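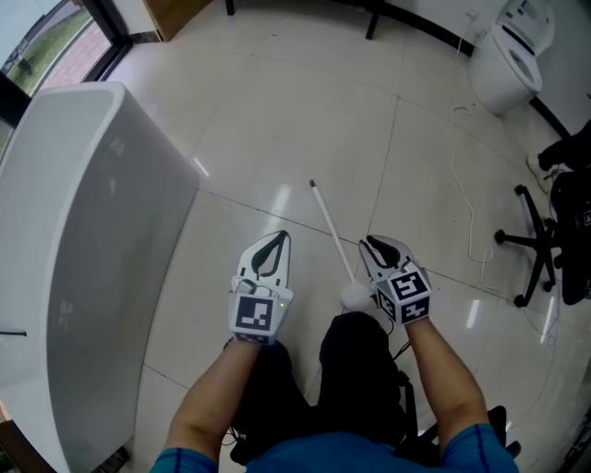
Estau, 2002-06-19

Notas para la charla. Sala pequeña, sin micrófono. Dejar la foto puesta mientras la gente se sienta.

Saludo y agradecimiento a Rawiri Ashby por la invitación. Decir quién soy: llevo el mobiliario y la distribución de las salas de Wimholm. Hoy hablo de una sola sala y de lo que queremos hacer con ella antes de octubre.

Empezar por el suelo. Baldosa beige clara. Va bien para las sillas con ruedas y se limpia rápido. Lo malo es que cualquier cosa que se deja en el suelo se queda ahí, porque no estorba a la vista hasta que alguien la pisa. Señalar el palo blanco largo, el que tiene una bola en un extremo y la punta oscura en el otro. Está en diagonal, delante de las rodillas de quien está sentado. Un objeto así necesita un sitio en la pared. Propuesta: dos ganchos a la altura del hombro, cerca de la puerta.

Segundo punto, el mueble blanco de frente curvo, a la izquierda. Es la pieza más grande de la sala. La curva se agradece al pasar, no hay esquina con la que darse en la cadera. A cambio, no se puede arrimar nada a ese frente sin perder espacio. Beca Cadwaladr pidió cambiarlo por uno recto. Yo lo dejaría. Explicar que moverlo cuesta 913 y que uno nuevo sube a 3000, con transporte. Si preguntan por el proveedor: Laskowska, presupuesto ya recibido, válido 22 días.

Pausa. Preguntar si alguien del fondo no ve bien.

Tercer punto, el inodoro blanco, arriba a la derecha, con la tapa levantada. Comparte suelo con las sillas de oficina. No alargarse con esto, todos lo conocen. Lo que interesa es el cable blanco fino que sale de esa zona y cruza las baldosas hacia la derecha. Al lado hay una silla de ruedas giratorias (decir «silla de oficina», la otra vez se entendió mal) con base de cinco brazos. Ruedas y cable en el mismo paso: mala combinación. Canaleta pegada al rodapié negro, que ya recorre esa pared. Medio día de trabajo.

Cuarto, la ventana. Se ve hierba y un camino pavimentado rojizo. Pedir que no se tape con estanterías. En el plano de Vernulent hay una estantería justo delante; está marcada en rojo en la copia que se reparte.

Las mesas: en la foto solo asoman las patas, negras. No entrar en medidas, eso va en la hoja.

Resumen de lo que se pide hoy:
ganchos para el palo
canaleta para el cable
el mueble curvo se queda
ventana libre

Repartir las 4 copias del plano. Que las compartan, no hay más.

Preguntas. Si sale el tema de cambiar el suelo, responder que no está en el presupuesto de este año y pasar a otra cosa. Si sale el de las sillas, remitir a Beca.

Recoger el cable del proyector al salir.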